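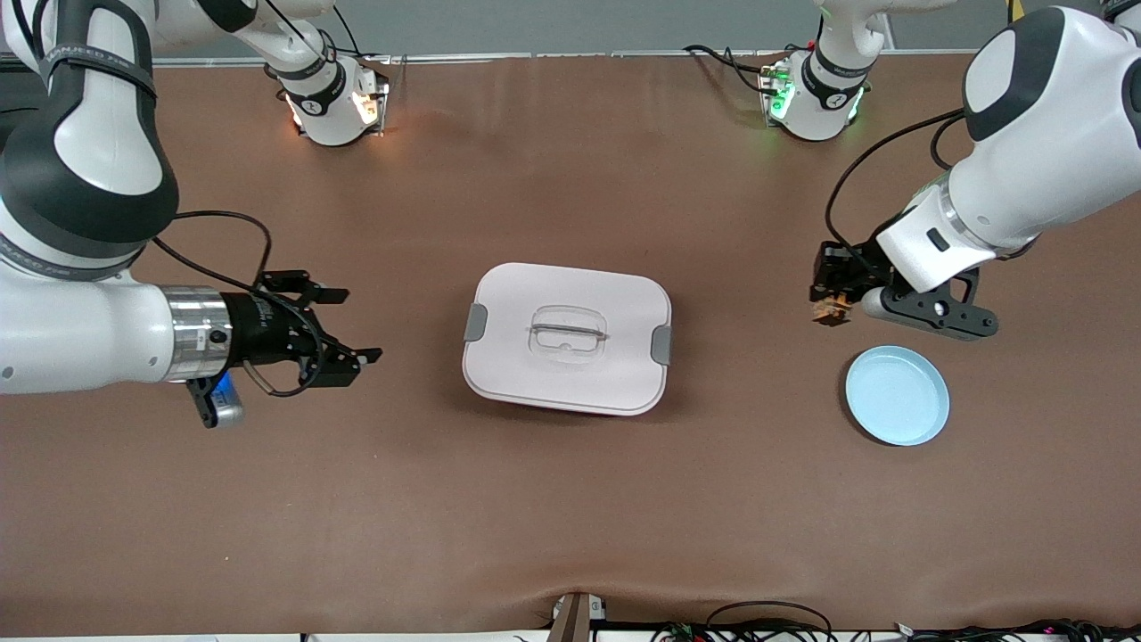 A white arm, a black gripper and a table.

The Lid Problem

By Declan Mac Carthaigh

My kitchen has one drawer I'm not allowed to talk about at dinner. It holds 27 plastic tubs and, by the last audit, lids for five of them. The other lids in there, and there are plenty, fit nothing I own. They have the look of lids that belong to a family in another county.

I raised this with my sister-in-law, Ulla Westerberg, who runs a tidy house in Itville and has opinions. Her view is that a person should buy one kind of tub, all the same size, and throw away everything else in a single afternoon. She did it in October and has been hard to be around since.

I see the appeal. I also think it's a rich person's answer to a poor person's habit. My mother never bought a tub in her life. She had margarine tubs, ice cream tubs and one noble biscuit tin, and you opened the ice cream in the freezer knowing full well it would be soup. Disappointment was part of the meal. Nothing matched, and everything got eaten.
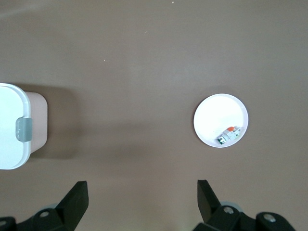
Then somebody worked out that you could sell people the empty tub. Doherty's on the high street now gives a whole aisle to it. The Justolik range comes in a set of 80 pieces, a figure reached by counting every lid as a piece, which is a bit like selling a man a pair of trousers and billing him for two legs. There are tubs with clips, tubs with vents and a tub for half an avocado. I have never once had half an avocado and thought, if only this had a house.

What bothers me is the moral tone. The leaflet that came with my last set told me I was taking charge of my week. I was putting away some rice. I don't want to be congratulated by a leaflet, and I particularly don't want it to suggest that my week was out of hand before, even though it was.

So I'm keeping the drawer. When a tub has no lid I put a plate on it, as people did for centuries – and when a plate won't fit, I eat the leftovers standing up at the counter. Ulla says this is how standards slip. She may be right, but she has also started labelling her flour, and I worry about her.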